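Bar awards should publish their score sheets

The Bendollow Bar Awards name a winner in 32 categories each March, and the trade reads the results closely. A category win brings bookings, staff applications and, in some towns, a better position when the lease is renewed. Something with that much effect on a business ought to come with its working shown.

At present it does not. Entrants pay a fee of 200 and submit a form of 900 words. Judges visit 2 times, or once if the bar is outside the city, and a result appears. The score sheet stays with the organizers. A bar that lost on service cannot learn whether the fault was the wait, the pour or the manner at the door.
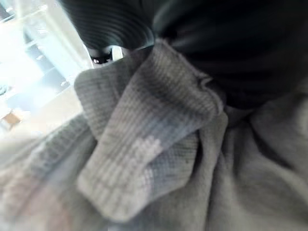
Published scores would also force the categories to be defined. "Best atmosphere" currently covers noise, lighting, seating and whatever the judge had for dinner. Judges can work with plain physical terms when they are made to. Anyone can say that a folded piece of gray knit is ribbed, and two people looking at it will agree. Few will agree on whether it is "cozy", and cozy is the word the Bendollow form uses. Replace it with seat spacing and sound level at 9 p.m., and the argument gets shorter.

The usual objection is that low marks would embarrass entrants. The Mendidholm awards handle this by releasing full sheets for the shortlist only and sending the rest privately. Entries have not fallen. Eskildsen, a small wine bar that placed last on its shortlist there, pinned the sheet up behind the counter and rewrote its list the same month.

Cost is a weaker objection – the sheets already exist, and scanning them is an afternoon's work.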